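Do We Need a Turntable for a Sandwich?
Gallery - November

I have never liked a lazy Susan. My aunt had one at Wunddale, a heavy thing that lived in the middle of the dining table, and what I remember of it is the pickle dish going round too fast and leaving the party. So when Catherine Baird asked me to write the words for a gallery on the sandwich tray, I told her she had picked the wrong person. She said that was fine and sent me the pictures anyway.

The idea is older than its admirers seem to think. You put the fillings round the rim of a turning tray, you put your own plate in front of it, and you build your lunch by bringing each thing round to you. Aguirre's, the café on the corner at Hesovstead, did it for years with a wooden board and a bowl of onions. The modern version is white and divided like a cake, and its supporters talk about it as though bread and cheese had been a problem until now.

Soledad and Visitación Paredes are both supporters. They have been running sandwich lunches this way for longer than I have been complaining about them, and they disagree with each other on nearly everything except the tray. Soledad puts the bread on it with the rest. Visitación says bread belongs on the plate from the start and has no business going round with the lettuce. I am with Visitación, for once.

My own objections are simple. A tray that size takes up the space where people would put their elbows. Whatever you want is always on the far side. And a slice of bread is a bad shape for a round thing with a rim, as anybody who has tried to fit a square into a wedge will tell you. I was prepared to be proved wrong on the last point.

The gallery follows. Click through for larger copies.

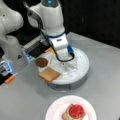

One slice of bread and one brown round, and the bread is already hanging over the front of the tray. I rest my case on corners.

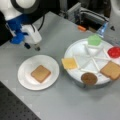
Bread on a plate, tray to the right with its ribs running out like spokes. A plain slice on a plain white plate looks perfectly content to me, and I would have stopped there.
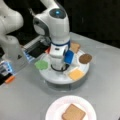
More to choose from, spaced well apart: something leafy and green on the left, a brown round on the right, a yellowish square towards the front that I take for cheese. The bigger slice has its own plate, as Visitación would wish.

Do the dividers on a tray like this make any difference?

They help with wet fillings and do very little for dry ones. Sliced tomato or beetroot will run, and a raised rib stops the juice getting to the cheese. For bread, cold meat and lettuce you could use a flat board and not miss them. They also make the tray slower to wash, with a corner at the end of every rib where crumbs collect, so if you mostly serve dry things I would buy the flat sort.

A few other matters, as people have written in.

Esperanza Salcedo wants to know how many a tray will serve. Soledad says 6. I say 4, and only if they are patient, as two people will always reach at the same moment and turn it in opposite directions. With a bigger party you are better off with two boards, one at each end of the table.

Telmo Carretero swears by putting the fillings out in the order they go into the sandwich, clockwise from the bread. I tried it. It works well enough until somebody wants cheese under the meat, and then the whole table has to hear about it.

On cost, I was quoted 584 for a catering model from Voltelum, motor included, and put the brochure down. A hand-turned tray does the same job and a bread board does most of it. If you already own one, by all means use it, but keep the loaf off it and put anything tall near the middle, where sleeves are less likely to find it.

I have been asked whether the gallery changed my mind. A little, about the lettuce. It does seem to sit better with some room round it than in the heap I usually make, and I may go as far as a second plate.

Next up is soup, which Catherine assures me does not go on a turntable.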